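Stewardship Technician, Conservation Easements and Working Lands

Muncombe Land Conservancy
Location: Drovano field office, with daily travel to conserved properties
Status: full-time, non-exempt, benefited
Reports to: Noreen Ghumman, Stewardship Manager

Background

Muncombe Land Conservancy holds conservation easements on 29 private properties and owns 3 preserves outright. The largest of these, Paracha Preserve, covers 765 acres of oak woodland, seasonal wetland and leased pasture. Ollon Creek crosses the eastern side of the preserve and continues through two easement properties downstream. Under the terms of each easement, the Conservancy must visit the property at least once a year, document its condition against the baseline report, and notify the landowner in writing of the results.

The Stewardship Technician carries out most of these visits. The position also supports grazing lease management, fence and water system inspection, and the culvert replacement work planned for the lower reach of Ollon Creek.

Duties

Easement monitoring (half of annual hours). Schedule visits with landowners. Walk property boundaries and building envelopes. Take photos from established photo points and record GPS positions. Write a monitoring report for each property within 30 days of the visit. Report suspected violations to the Stewardship Manager before discussing them with the landowner.

Preserve operations. Inspect perimeter fence, gates, troughs and spring boxes at Paracha Preserve. Make minor repairs and write up larger ones for contract bids. Measure residual dry matter in each pasture at the end of the grazing season. Read the stream gauge at the Ollon Creek crossing and download the data logger monthly from November through June.

Water quality sampling. Collect grab samples at fixed stations above and below the pasture crossings. Label, chill and deliver samples to the contract laboratory within the holding time. Keep chain-of-custody forms complete and legible.

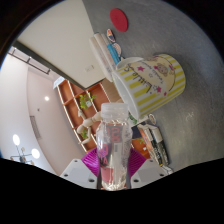
Clear plastic bottle with a frosted cap.

Records. Enter monitoring data in the stewardship database. Maintain the photo archive and property files in the form required for accreditation review. Update GIS layers for fences, roads, water points and weed populations.

Required qualifications

Associate degree in natural resources, range science, geography or a related field, or two years of paid field work in land management.
Ability to read a legal description, a recorded map and a topographic map, and to find the corresponding points on the ground.
Working knowledge of ArcGIS or QGIS.
Clear written English. Monitoring reports become part of the permanent legal file and may be used in enforcement.
Valid driver's license and a record acceptable to our insurer.
Ability to walk up to eight miles a day on steep, uneven ground and carry 40 pounds.

Preferred qualifications

Experience with livestock, electric fence or gravity-fed water systems.
Identification of common rangeland grasses and invasive plants of the region.
Experience with easement drafting, baseline documentation or land trust accreditation.
Chainsaw certification — training can be arranged after hire.

Working conditions

Field days normally start at 7:30 a.m. Summer monitoring may start earlier by agreement with the landowner. The technician works alone on most visits and must follow the check-in procedure, which requires contact with the office on arrival and on departure. Cell coverage is absent on the north side of Paracha Preserve; a satellite communicator is issued. Exposure to heat, ticks, poison oak and cattle should be expected. A truck is assigned for field use and is kept overnight at the Drovano office.

Compensation

Hourly pay is set by experience within the published range for Technician II. The range is sent to all applicants on request and before any interview. Benefits include medical and dental coverage, a retirement contribution after one year, paid vacation, and an annual boot allowance. Overtime must be approved in advance.

How to apply

Send one PDF containing a cover letter, a resume, three references and a writing sample of no more than four pages. A field report or property description is preferred — academic papers are accepted if nothing else is available. Put reference number 469 in the subject line and address the application to Nabil Nasrallah, Operations Director. Applications are reviewed as received, and the position stays open until filled. The expected start is in June.

Selected applicants will have a phone interview, followed by a half-day visit to Paracha Preserve that includes a short mapping exercise. References are contacted only after the visit.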